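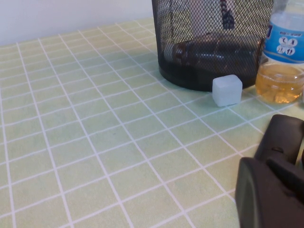

Posted by Macarena Cisternas
21 Feb 2023
Filed under: Workshop Notebook / Inks & Sizing

Picked up the iron gall batches again after leaving them alone since August. The Brenivden recipe is the one I keep coming back to, the one copied into the back of the Potthorpe account book from 1617, and I'm still arguing with myself over how much gum arabic the writer meant. He says "as much as will make it shine" and leaves it at that. Thanks a lot!

I made up two jars. Jar A has the gum at the strength I used last summer, and Jar B has almost double. Same crushed galls in both, same rainwater, same soak of five days with the lid loose. I strained them through the old muslin (which needs replacing, there were bits in everything) and then added the copperas a pinch at a time. Both went from weak tea to a nice dirty gray within a minute or so.

Writing tests on three papers. On the Gallardo handmade, A went on pale and had turned properly black by the time I came back from lunch. B sat up on the surface and took forever to dry, and I dragged my sleeve through the first line of it like a beginner. Pretty shine though! On the cheap sketch paper both of them feathered so badly I gave up after a few words. The third was the offcut I sized myself with gelatin, and that was the surprise of the day. Crisp hairlines with A, no spread at all, even where I leaned on the quill. I think the size was warmer than usual when I brushed it on, but I didn't write the temperature down, so that's a guess and I'm annoyed about it.

Quills: cut two new ones from the Filby bundle. The first split crooked up the barrel and I had to take it back so far it's now a stub. The second is lovely. If anybody borrows it, please don't leave it standing in the jar overnight, the tip goes soft and I have to start over.

I also tried a 20 minute simmer on a small amount of leftover galls, because one of the other pages in the account book talks about boiling. Smelled awful. The color was stronger right away, but there was a skin on top by the end of the afternoon and I don't trust it. Keeping a spoonful to see if it molds.

For next time — size a full sheet of the Gallardo, write down the temperature, and split the difference on the gum. I'd also like to try white wine in place of the rainwater, seeing as the Potthorpe writer mentions it twice and seems very sure of himself. Labels on both jars are only in pencil for now, so please don't wipe them. The test sheets are in the flat drawer, second one down, between blotters.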